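We use cookies to improve your experience on this site. By continuing to browse you agree to our cookie policy. Accept / Manage settings

Stamatia Stergiou
23/10/2018

I have been sorting toy blocks for most of an afternoon and I have opinions. Thread.

Background: I inherited a tub of blocks from my cousin Seija Kauppinen, whose kids have moved on to screens and sarcasm. She described it as "a few blocks." The tub has handles on both sides and needs them.

Let's begin with the cube. The cube is a professional. Put it down and it stays down. It stacks, it lines up, it goes back in the box without an argument. I have nothing bad to say about the cube and therefore very little to say about the cube.

The cylinder is a cube that went to art school. Fine on its end. On its side it has plans, and those plans are under the fridge.

Stars. Who asked for stars? You can't stack on a star that's standing up. You can stack on a star lying flat, but then a second star goes on top a little bit rotated and now you own a gear.

My nephew loves the stars, naturally. He is four and thinks a tower should be "pointy all the way."

Seija informs me that in her house the stars were money. Exchange rate: 2 cubes to a star, unless her youngest was losing, in which case the economy was restructured.

Then the hearts. I keep trying to stand a heart on its point because that's how a heart goes in my head. A heart stands on its point for exactly as long as I'm holding it.

Orlando Ospina has replied to ask whether I have a job. Orlando, I have a job and I have a tub of blocks, and only one of them has a lid that closes.

OK, surfaces. This turned out to matter more than the blocks. Things I have tried building on:
- the rug (everything leans)
- the couch (don't)
- a tray with a raised edge (good for containment, bad for elbows)
- a plain wooden board (the winner, by a mile)

A board gives you a border. A kid who will ignore every rule in the house will respect the edge of a board, for a while. Also you can carry the whole town to another room when it's time for dinner, if you walk like you're holding soup.

Mine is a Leinonen board, bought for bread. It has not met bread since September.

One caution about boards with a lot of grain. Nice to look at, but my nephew believes the stripes are roads, and now there are traffic laws. I was pulled over twice before lunch.

The other thing I'd say is put out fewer blocks than you think. The full tub on the floor gets you ten seconds of joy and then a kid lying on top of it like a dragon. A small handful, spread out so there's space between them, gets you an actual game. 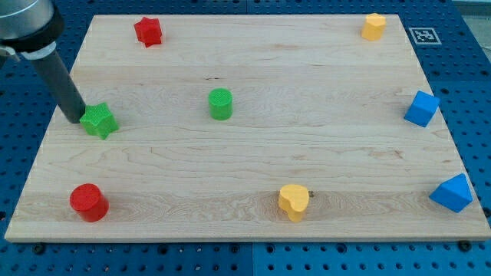

Mixed shapes, too. If you hand over only cubes you get a wall. Throw in a star and a heart and suddenly the cube is a bus and the heart is late for work.

Kalevi Koivisto wants to know about color sorting. Kalevi, I tried. We had a green pile. Then I was told the green star "doesn't like" the green cylinder and they had to be separated.

So we sort by shape now, except for the stars, which are sorted by mood.

Storage update: I bought a divided box from Fletley. The compartments are beautiful and every one of them is a quarter inch too narrow for a heart.

The hearts live in a mug.

Seija just texted that she found "the rest of them" in her attic. I've stopped answering my phone.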